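Packaging for Small Sellers
Handout 5: Boxes, flats and what it all costs

Okay, so last time we got stuck on labels and never made it to boxes, which means this handout is a bit longer than usual. Read it before you come in and bring the worksheet from September with you, the one with the cost table on the back. If you lost it, the spare copies are in the tray by the door.

Start with the word "flat." When you order cartons, they nearly always come to you flat, glued along one seam, and you pop them open yourself. I bought my first lot from a place called Flatix and I thought I'd been cheated, the bundle was so thin! I had 114 cartons in a stack I could carry under one arm. That thinness is a big part of why paperboard is so popular with people like us who pack orders in a spare bedroom. A rigid box (the kind a nice watch comes in) is already full size when it's delivered, and you pay to ship the air inside it and then you pay again in shelf space.

The second thing is grain. Paperboard has a direction, like wood does, and it folds much more cleanly along the grain than across it. Take a cereal box, tear it one way and then the other, and you'll feel it right away. If your folds are cracking and you can see little white lines along the color, check the grain before you blame the printer. Check the score line too. A score that's too shallow will make the panel bow when you close it.

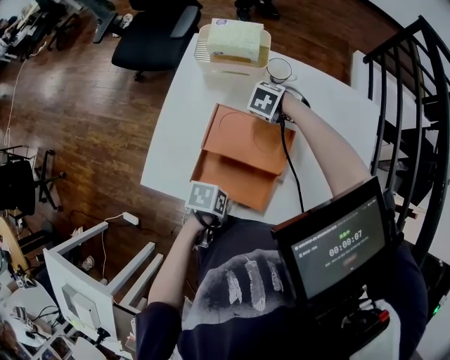

Kyung-hwa Ji asked whether you can just score everything by hand, with a ruler and a bone folder, and skip the die altogether. She did her first 19 boxes that way and said they looked fine, but her wrists hurt for days and the lids were all a hair different.

I think she answered her own question, but let me add to it. Hand scoring is great for samples. I still do it, and I'd never pay for a die until I'd made the box by hand at least three times and put the real product in it. Then put it in the car and drive over some bad roads (I'm serious). My first soap carton closed beautifully on the kitchen table and popped open every time it went around a corner.

Now for tuck ends, and please learn these two, they come up in every quote you'll ever get:

Straight tuck: both end flaps hinge from the same panel. The front looks clean, with no raw edge showing. It usually wastes a little more board.

Reverse tuck: one flap hinges from the front and the other from the back. The shapes nest together better on the sheet, so it's often cheaper.

Neither one is much good for heavy things. For jars or candles, ask about an auto-lock bottom, and expect to pay more for the gluing.
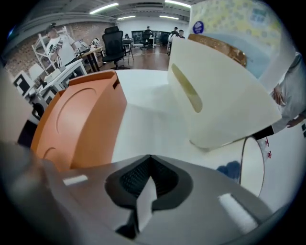

When you ask for a quote, give the inside measurements in the order length, width, depth. Length is the longer side of the opening, width is the shorter side, and depth is the distance from one opening to the other. I once got those mixed up on an order with Celis and ended up with 1139 sleeves that fit nothing I own. They're still in my garage – I use them for seedlings.

Windows and cutouts are next. Everybody wants one. A cutout lets the customer see or smell what they're buying, but it takes strength out of the panel, so keep it well away from the folds and keep the corners rounded. A sharp inside corner is where a tear starts. If you're selling food, you'll need a film behind the opening, and that's a separate line on the quote.

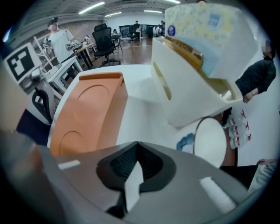

Embossing is the other thing people fall in love with. It can look lovely, and you can skip the ink completely if the shape is simple. Two cautions. Thin board can crack at the edges of a deep emboss, and fine lettering tends to go mushy. Keep it big and plain.

For next time: take one carton from your own house, open the glued seam carefully and lay it out flat. Trace it, mark every fold with a dashed line and every cut with a solid one, and write the grain direction on it. Then pick either the Han or the Brolano price sheet from your folder and work out the unit cost for your own product. Show me the math, even if it's messy, and add the shipping in. People always forget the shipping.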